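Visit to the Roston works, open day, 29 Jun 2025

The Roston site opened its doors again this summer and over 500 people signed up. I went in the first group after lunch. Our guide was Reto Gasser, who has looked after the board shop at Filex since the firm moved here.

We started in the stores, where the reels are kept in tall cabinets and booked out by number. Then came the printing and placing line, behind glass and too loud for questions. Most of the time was spent at the wiring benches in room 584, and that was the part I had come for.

The boards there are green, with white connectors and square black chips. White lines printed on the board divide it into zones, which Mr Gasser said helps new staff find their way. A fault in the wiring is easier to trace if you know which zone to start in. He told us the layout was last changed in February, after the Clemari order.

Coffee was in the canteen, with a stall selling old Kasten test meters. I bought one. The car park was full by three, so take the 598 bus, which stops at the gate.

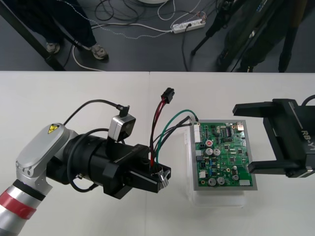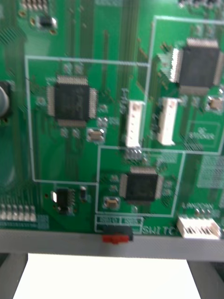
Green circuit boards on the Roston open day.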